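Wanted: people with things on the bedroom floor

August
By Araba Asamoah
1469 shares | 5 comments

Tonent is looking for households to take part in a small study of the strip of floor between the bed and the wall. You may not have thought of it as a place. Most of us don't until we go looking for a slipper.

We spent last winter on hallways and learned a good deal about umbrellas. This time we want bedrooms, and in particular the side of the bed that guests don't see. If you have such a side, and there are things on it, and you've meant to do something about them since before the clocks changed, please read on.

What it's for

Jikusness is a short guide to keeping a lived-in bedroom passable, and we'd like it to be written from bedrooms that people live in. Too much advice on the subject starts with a room that has one chair and a branch in a vase. Ours will start with a carrier bag. The guide will be free, it will be thin, and it will have a chapter called "Bags inside bags", which is at present the only chapter we're sure of.

Who we'd like to hear from

You share a home or live alone, you're over 18, and you have a bedroom with a bed in it that can be got at from the foot and at least one side. You rent or own, we don't mind. Floors of any sort are welcome, though we already have plenty of carpet and would be glad of more hard, shiny ones – tile, marble or anything got up to look like marble – where whatever you put down can be seen by everybody until you pick it up again.

Households with soft toys are very welcome, and it makes no difference to us whether there's a child to blame them on. We're also keen on people who keep shopping on the floor in the bag it came home in. You know who you are, and so does the person on the other side of the bed.

Please don't apply if your bedroom is already tidy. We believe you and we're pleased for you. Please also don't apply on behalf of your husband, wife, flatmate or grown-up son. We had a great many of these last time, some with floor plans.

What you'd be doing

The whole thing takes five weeks. On the first Sunday you leave the room as it is. This is harder than it sounds, and in the hallway study several people owned up to having "just moved a few bits" before they started. Leave the bits.

One of us then comes round, has a look from the foot of the bed, and goes through the floor with you. For each thing we ask where it came from, where it would live if it lived anywhere, and how you'd feel if it was gone in the morning. You're allowed to say "don't know" to all three. "It's on its way to the kitchen" is also accepted, and has its own column.

After that you choose one of two ways of carrying on. In the first, you pick up one thing every night before you get into bed and put it somewhere you'd be willing to defend. In the second, you do nothing until the weekend and then do the lot, sighing as required. You keep a note of which things come back. Something always comes back, generally whatever you were surest about.

At the end we visit again and have the same conversation, and you tell us if any of it was worth the bother. If the answer's no, say no. Wragg, who did our hallway interviews, got more out of a retired bus driver in Crewe saying "no, none of it" than out of the previous fortnight put together.

What we won't do

We won't throw anything out. We won't ask if a thing brings you happiness. We won't look in drawers, under the mattress or inside a tied bag, unless you open it yourself, and then we'll try to keep our faces still. We won't print your name or your street. The guide will talk about a bright yellow plastic bag by a wall, or a teal plush thing with curling arms, and leave the owners in peace.

If something turns up that you've been looking for, it's yours and we take no credit. If something turns up that your other half has been looking for, that's between the two of you.

What you get

A voucher for £5 a week, which we know is hardly going to change your life, plus a copy of the guide and one Susine basket. The basket is a plain, open, medium-sized thing with two handles. We've thought hard about whether handing it over spoils the study, as a basket is only a bit of floor with sides, and have decided to give it to you on the last visit. Please don't buy your own in the meantime. It upsets the notes.

We can't pay for cleaning, new shelves, counselling or the taxi you take because you couldn't find the other shoe.

Also wanted: a part-time visitor

There's a paid post going alongside all this, two days a week, for somebody to make the visits and write them up. You'd need to be steady on stairs, able to drink tea you didn't ask for, and capable of writing "packet, blue and white, leaning" without adding an opinion. Neat handwriting helps. A tidy bedroom of your own is no advantage and we shan't be checking, but people who can't leave a slipper alone have found the work a strain.

You'll have some weekend visits and the occasional evening, with nothing before ten in the morning. There's a short trial visit with one of us before either side commits to anything. Travel is paid. Biscuits are at the discretion of the household.

How to apply

For the study, write us a few lines about what's on the floor beside your bed at the moment and how long it's been there. Guesses are fine. Please don't send an inventory, and don't go and clear it up first so that you can describe it better. For the visitor post, send a page about yourself and a second page about a room you know well.

Both go to Araba Asamoah at the Tonent office, reference 2781, by the end of the month. Late ones will be put in a pile by the door and dealt with when somebody trips over them.

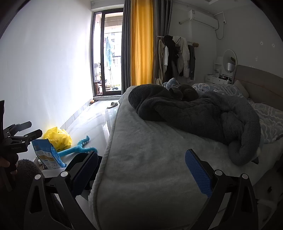
Sandra Parsons: I'd go for the one-thing-a-night version if the thing can be the same bag each time. Mine has been on its way to the charity shop since Easter and it's got as far as the skirting board. Do you come out on Sundays, and would I be expected to hoover before the second visit or only after?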